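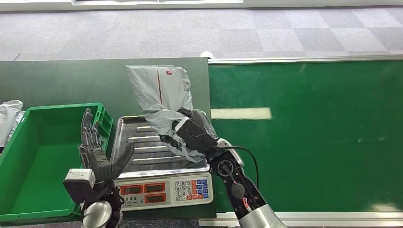

Branwen Mostyn swears you should weigh the empty bag first, every single time, and she told me so again when I started writing this section. I used to skip it (it's only a bag!), and then my totals for the Koppel orders kept drifting and I had to eat my words.

Section 6. Weighing bagged goods

1. Set the scale on a flat, steady table with the keypad facing you. If it rocks, fix that before anything else.

2. Switch it on with nothing on the tray and let the displays settle at zero. I give mine a slow count of three.

3. Put your empty bag on the tray and press the tare key. Zero again? Good – carry on.

4. Fill the bag away from the scale, then set it down in the middle of the tray. Tuck in any folds that hang over and touch the table.

5. Take your hands off and read the weight.

6. Key in the unit price if you need a total, write it on the slip, and move the bag to your crate.

Note: My Nelberg bags and my Grero bags don't weigh the same, so I redo step 3 whenever I switch – even halfway through an order.

Caution: Don't drop bags onto the tray or lean on it while you're tying a knot. Wipe up spills with a barely damp cloth, and keep water away from the keys.

Last updated: September 28, 2022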